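Notebook | Entries | Samples | Log out

Saturday, October 8, 2022

Sourdough starter trial, jar 2. It doubled overnight! Declan fed it rye on a hunch and the smell is all green apple now, so good. Fed again: 39 g starter, equal flour and water.

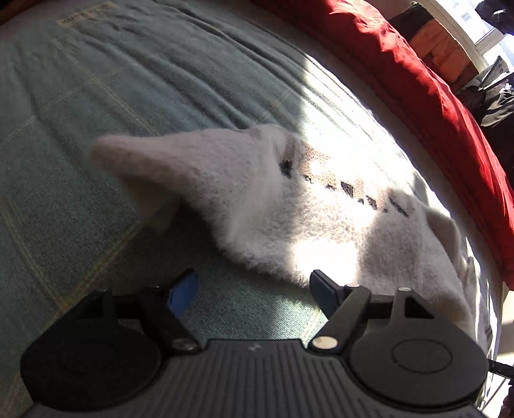
Lorne wants to try the Kowalchuk flour next (he has a 600 g bag left). Yes please! Crumb on the last loaf was still tight near the base, so longer proof, same oven.
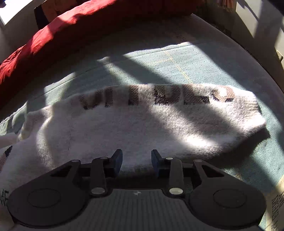

White towel on the blue-green carpet.

Ask Ravinder for her January notes on rye.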